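Teltirier Table Set: Set-up Guide
Section 4. Laying out the table
Sostham, revised December 2, 2025

Read section 3 first if the box is still taped up. Everything below assumes pieces out, counted, bags in the recycling.

What you need to hand
Strainer, metal mesh, with the handle
Orange ball
Green piece (the rounded one, a bit heart shaped)
Marking tape, grey
Backcloth, any pattern
A table with a flat top. Wood is best. Depth 700 mm or more

4.1 Clearing and marking

1. Clear the table. All of it, mugs as well.
2. Wipe down with a damp cloth, then a dry one. Leave for 30 minutes before taping. Tape on a damp top lifts at the corners and you'll be doing it twice.
3. Mark a rectangle with the tape. Keep it 100 mm in from the front edge. Sides can be less.
4. Press the tape down with a thumb, corners last. Go over it agian if it bubbles.
5. Put the ball and the green piece inside the lines. Any order.

Note: the tape is meant to be faint. Don't swap it for the bright stuff, it pulls the eye off the pieces. 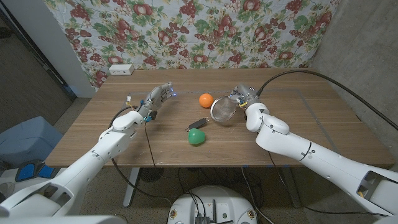
One user wrote in to say the green piece kept wandering off towards the front on her table, and that a folded beer mat under one leg sorted it. Fair enough. Check the table with a level before you blame the piece. If it slopes, pack the leg. Beer mat is fine, folded card also fine, coins slip.

CAUTION: Extension leads and power strips go to the back, well clear of the lines. Nothing wet on the table while one is up there. If you rinse the strainer, dry it properly before it comes back.

4.2 The cloth

Any old cloth will do. Old curtain, tablecloth, the Rivadeneira cover if you bought the larger set. Flowers, stripes, plain, doesn't matter much, though a busy pattern does hide small pieces when they drop on it. Worth knowing before you spend ages looking.

1. Shake the cloth out away from the table. Fluff sticks in the mesh.
2. Iron if badly creased. Cool iron, reverse side.
3. Hang it behind the table or spread it out flat, whichever the activity card asks for.
4. Smooth from the middle outwards. Edges flat, no rucks.
5. Walk round it once. Anything that can catch a foot, tuck it under.

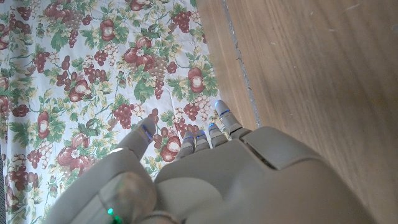
Fig. 2. Floral cloth and bare wood.

CAUTION: A cloth spread on a smooth floor can slide. Use the grip pads from the Zundumlow bag (2 supplied) or a bit of rug underlay cut to fit.

Don't pin through the cloth into the table top. We do get asked.

4.3 Placing the strainer

Strainer goes in last. It rolls, and it will take the ball with it given half a chance.

1. Check the mesh for dents. Small ones push out from the inside with the back of a spoon. A tear means stop, replace the strainer, the cut wires are sharp.
2. Check the rim is round. Bent rims won't stand.
3. Hold by the handle, not the mesh.
4. For the flat layout, lay it bowl down inside the lines. Done.
5. For the upright layout, stand it on its edge towards the back, bowl facing forward, handle up and off to one side. Let go slowly. If it tips, turn it a little and try again, there is usualy one spot on the rim where it settles.
6. Ball in front, close but not touching. Green piece nearer the front of the table.

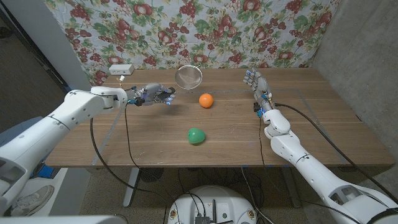

Once it holds, leave it be. Don't nudge the table, don't lean on it, and do the rest of your tidying before step 5 next time. If it won't stand at all, go back to the flat layout, the activity cards work with either.

Loose bits. Pens, keys, memory sticks, anything that turned up from a pocket, off the table or into the tray. Cards 1 and 2 are the only ones that ask for an extra piece, and then it goes beside the green one, lying flat.

4.4 Packing away

1. Ball and green piece into the cloth bag.
2. Strainer on top, never underneath.
3. Tape can stay down between sessions. Replace when the edges go grubby.
4. Fold the cloth, pattern inside.

Wipe the plastic and metal pieces with warm soapy water now and then. No bleach, no dishwasher for the ball. Spare pieces are on the order slip at the back, allow extra time in September.

Go to section 5 for the activity cards.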